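Shooting practice works best with a tidy little routine, and this one suits any young striker with a wall and a bit of patience. Set the ball down five paces out, take a breath and pass it firmly at your target – inside of the foot, please, no toe-pokes!
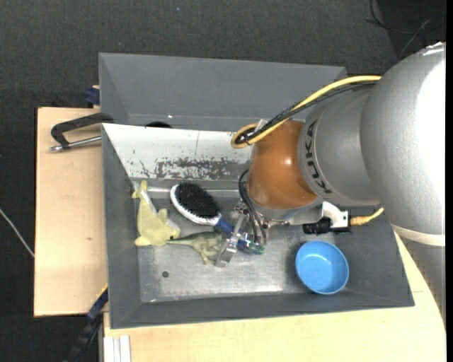
KUKA arm over a grey bin

Do five with each foot, then step back and go again, up to 4 rounds before tea. Keep your head down and your standing foot beside the ball, and when you're tired, stop and have a drink.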